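Section 4. Room tidying: working with the unit on an occupied floor

4.1 Scope

This section applies to floor supervisors and room attendants at sites where the Clarier room unit has been commissioned and signed off under Section 3. It covers the bedside task set only. Bathroom tasks are in Section 5 and linen in Section 6.

The unit does not replace the attendant on the floor. It takes over the resetting of small items on bedside tables and desks. Stripping and making beds, bathrooms, minibar checks and the final inspection stay with the attendant. Rotas drawn up before commissioning should be revised accordingly; see 4.7.

4.2 Before the shift

1. Check that the unit has been on its charging dock overnight and that the dock lamp is steady. A flashing lamp means an incomplete charge. Do not start a shift on an incomplete charge.

2. Wipe both gripper tips with a dry lint-free cloth. Do not use polish or any spray containing silicone.

3. Log in at the floor terminal with your own staff number. Shared log-ins are not permitted. The handover record is drawn from the log-in, and a shared number makes it useless.

4. Load the room list from the front office. Rooms marked "guest in" or "do not disturb" are removed from the list automatically. Check them against the printed sheet all the same.

5. Confirm the table layout for each room type. Layouts are stored by room type and not by room number. If furniture has been moved between rooms, see 4.5.

Note: The terminal keeps the last 2,000 room records. Older records are overwritten without warning. Export them monthly if your site needs them for longer.

4.3 Starting a room

1. Knock, announce and enter as normal. The attendant always enters first.

2. Remove all guest property from the bedside table, or mark the table as "skip" on the handset. The unit must not be set to work on a table where there are spectacles, medicines, jewellery, hearing aids or open drinks.

3. Wedge the door and bring the unit in. Keep the route to the bed clear of bags, shoes and trailing leads.

4. Select BEDSIDE and press START. Stand clear of the arm on the side marked with yellow tape.

5. Carry on with your own tasks in the room. You do not need to watch the unit, but you must stay within earshot of the tone.

CAUTION: Do not leave the room while the arm is moving. If you are called away, press PAUSE and wait for the two short tones before you go.

4.4 Telephones, cords and tissue packs

Soft packs and corded telephones account for most of the stops recorded during site trials. The settings below were agreed with Mekudness after the Zikville trial and should be left as supplied.

Telephone. The unit may straighten a telephone by pushing its base. It must not lift the handset. A lifted handset shows at reception as an open line, and reception is then obliged to call the room.

Coiled cord. The cord is treated as a no-grip area. Where it hangs across the table top, the unit works from the opposite side. If it cannot, it stops with code 9 and waits.

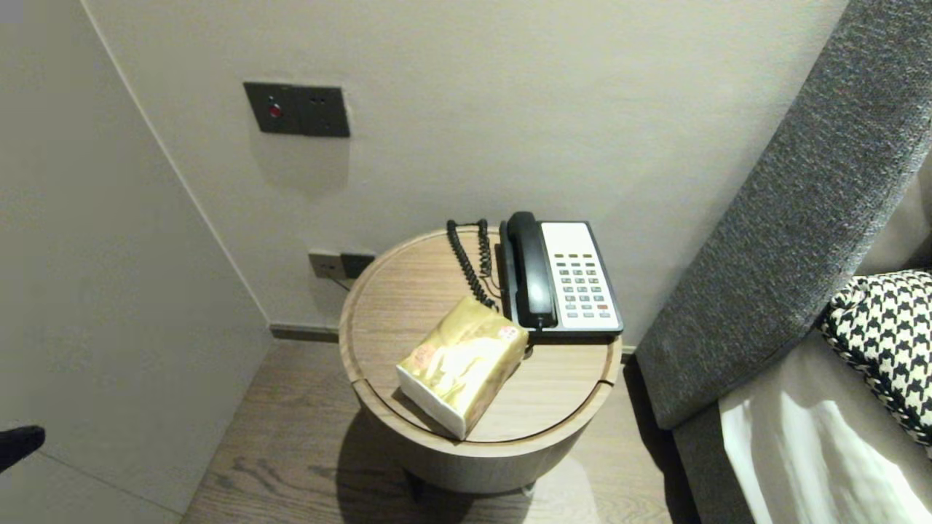
Soft tissue packs. Grip force for soft packs is set to level 2. Do not raise it to clear a repeated drop. A dropped pack is usually the result of a worn tip pad, and a higher force will crush the pack and leave marks on the wrapping. Replace the pad first (Gruber pad set, part 754) and run the test cycle in 3.8.

Raised rims. Where the table top has a raised rim, tick RIM in the layout. With the box unticked the unit slides items outwards and will catch on the rim.

Wall plates. The arm is barred from a strip of wall behind each bedside table so that it does not press switches. If lights are found on in rooms that were left dark, check that the strip has been drawn on the correct side of the bed.

4.5 Moved or exchanged furniture

1. Open LAYOUTS and choose the room type.

2. Select EXCEPTION and enter the room number.

3. Place the table where it is to remain. Do not teach a layout with the table in a temporary position.

4. Run TEACH with the table top clear, then again with the standard items in place.

5. Save. The exception holds until it is cancelled by hand.

Only staff with supervisor rights can save an exception. At present these are held by Taras Kravets (days) and Pylyp Koval (evenings).

4.6 When the unit stops

Code 4. Path blocked. Clear the floor and press RESUME.

Code 6. Item not recognised. Reset the table by hand and mark it done. Do not press RESUME more than once on the same item.

Code 9. Cord in working area. Move the cord behind the telephone by hand, step back and press RESUME.

Code 11. Tip pad worn. Finish the room by hand and return the unit to its dock.

Stops are logged against the unit. They are not logged against the attendant and must not be used in individual performance reviews. This was a condition of the staff agreement and applies to agency staff as well.

4.7 Changes to duties and rotas

The time allowance for each room is unchanged for the first quarter after commissioning. It may be reviewed afterwards using site records, with the attendants' representative (Hnat Stetsiuk) present.

Each attendant is to have one paired shift with a trained colleague before working alone with the unit. Training shifts are paid at the normal rate and are not counted towards the room quota.

Attendants may decline to use the unit in a given room. The reason is entered on the handset under OTHER. No further approval is needed.

Final inspection remains a visual check by a person. A room shown as COMPLETE on the terminal has been processed by the unit only, and must not be released to the front office until the attendant has pressed INSPECTED.

4.8 End of shift

1. Return the unit to its dock and check the lamp.

2. Enter any worn pads or damaged items in the handover record.

3. Log out. The terminal does not log out by itself.

Faults that cannot be cleared using 4.6 go to Svyatoslav Tymoshchuk in maintenance. Do not open the arm housing.

Section 4 last revised February 22, 2021. Replaces the November issue. Changes: code 9 added, RIM setting added, 4.7 rewritten.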